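# Hand-held grippers: the bench rules from this month

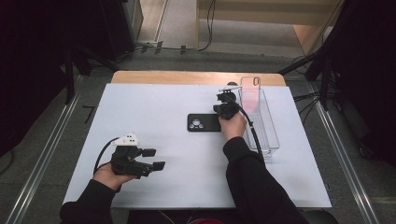
Durnevik, July 2026

The new bench rules for hand-held gripper work come into force at all Bamside sites this month. They replace the two-page note that went out last November, and they apply to anyone recording tasks with a gripper in each hand, whether the job is phone cases, cutlery or folded cloth. The full text is on the shared drive under Undix. What follows is the short version, with the points people have asked about most.

**Clothing.** Plain dark sleeves, down to the wrist, on both arms. No watches, bracelets or rings over the cuff. Black long sleeves of the kind worn for the phone case task are fine and spares are kept at each site.

**Cables.** Each gripper cable must leave the hand with a loop in it and then run back towards the operator, on its own side. The left cable stays left and the right cable stays right. Do not tape a cable to the sleeve. Vinh Ông went through 73 rejected recordings before the rules were written, and 14 of them were lost to a cable that had crossed the work area or pulled tight in mid-reach.

**Sensor modules.** Check that the small white module on top of each gripper is seated before the first recording and again after every break. Wipe the face with a dry cloth only. If a module has been knocked, stop and recalibrate, even if the readings look normal.

**The work surface.** Use the white board on top of the table. Only the items named in the task sheet go on it. For phone cases that means the cases and the clear tray, with no packaging, pens or cups. Clear cases are harder to pick out than black ones, so the task sheet now has to say which sort is being used and whether it starts flat on the board or standing in the tray.

**Floor.** Stands and tripods should have their legs fully spread. Cables on the floor are to be run behind the table where possible and checked at the start of each shift. This was in the old note too, but it was buried at the end and often missed.

**Time.** No more than 50 minutes at the bench without a break. The grippers are light enough to begin with, but wrists get tired before people notice, and the recordings get worse as well. Breaks are at least seven minutes and are paid.

**Failed attempts.** Keep them. If a case is dropped or a grip slips, finish the attempt, mark it as failed and carry on. Deleting failures at the bench is no longer allowed - the decision is made later, by whoever reviews the batch.

Toàn Đoàn has asked us to add that the rules cover visitors as well as staff. A visitor may try the grippers, but the recording must be tagged as a trial so it stays out of the main set.

The La site will move over once its new boards have arrived, and until then it should follow everything except the section on the work surface. Comments on the wording can be left in the Undix folder, next to the paragraph concerned. The next revision is planned for November.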